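Tollow Applied Automation Program
Progress report to the Delaunay Fund
Second reporting period
September 1, 2024

1. Purpose of this report

This report sets out progress on the open day and demonstration activities supported under the current funding agreement. It covers preparation of the demonstration area, the open day itself, feedback from visitors, spending to date and the work planned for the next period. Matters relating to the apprenticeship stream are reported separately and are not repeated here.

2. Background

The agreement provides for one public open day and a series of smaller visits for schools and local employers. The aim is to give people in the region a chance to see automated handling equipment at work and to speak with the staff who run it. At the time of the January report, the demonstration hall had been leased but not fitted out, and the main handling cell was still at the Multlow workshop for wiring and safety checks. The Fund asked us to report in more detail on visitor safety and on the reach of the program beyond those already working in the trade.

3. Preparation of the demonstration area

The handling cell was moved from Multlow to the Tollow site and set up at the north end of the hall. Floor markings, guard fencing and a second emergency stop were added on the advice of our safety assessor. The walkway was widened so that visitors using wheelchairs or pushing prams could pass the cell without having to turn back.

The control software, Plosidero, was updated before the open day. The update allows the operator to pause a task and pick it up again from the same point, where previously the whole task had to be restarted. Staff were given two half-days of training on the new version. One staff member was unable to attend and will complete the training in the coming period.

A delay of nine working days arose from a late delivery of fencing panels. The supplier has since met the added freight cost, and there was no effect on the open day.

4. The open day

The open day drew 582 visitors, against a target of 300. The morning was set aside for schools and the afternoon was open to the public. Demand was heaviest in the first hour after lunch, when the queue for the handling cell reached the front doors and staff brought in shorter sessions to keep it moving.

The program offered three demonstrations. The first was sorting mixed parts into trays. The second was close-range surface checking, in which a wrist-mounted camera is brought up to panels and joints while the operator explains what the system looks for. The third allowed visitors to guide a small arm by hand, under supervision, and have it repeat the movement.

The sorting demonstration ran to schedule all day. The hand-guided arm was stopped for 25 minutes in the afternoon while a worn cable was replaced, and visitors waiting for it were offered a place at another station. No injuries or near misses were recorded.

Staff reported that the surface checking station led to the longest conversations. Visitors from the building and cabinet trades asked how the system tells a joint from a scratch, how close the camera has to be, and what happens when the light in the hall changes. These questions went beyond the prepared talk, and the operators answered them as best they could from their own experience. A revised talk is being written to cover them.
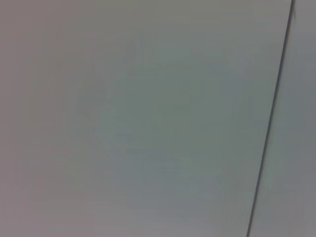 Lighting was also raised at the staff review held after the open day. The hall relies on overhead fittings that were installed for storage use, and operators asked for a steadier source of light near the cell. Two portable lamps have been priced and can be bought within the existing equipment line. We would like to have them in place before the next school visit.

5. Visitor feedback

Comment cards were available at the exit. Most of the cards returned were favourable, with the hand-guided arm named most often as the part people enjoyed. The main complaints were about parking, the length of the queue and the difficulty of hearing the operator from the back of the group. A headset microphone has been borrowed for trial use. Several parents asked whether a weekend session could be held for younger children, and this is being looked at.

6. Spending

Spending on the open day was within budget. Printing and signs came to $961. Catering for staff and school groups was covered by our own funds. An amount of $2,000 set aside for outside security was not needed, and we ask the Fund's approval to move it to transport grants for schools outside the Tollow area, two of which declined the invitation because of the cost of a bus.

7. Work planned for the next period

Employer visits will begin once the revised talk has been tested with staff. The remaining staff member will complete the Plosidero training, and the safety assessor will return to review the walkway and the placement of the second emergency stop. Parking arrangements are being discussed with the owner of the neighbouring lot.

A decision on the transfer described in section 6 is requested before bookings open for school visits. Copies of the safety assessment and the comment card summary are available from the program office on request.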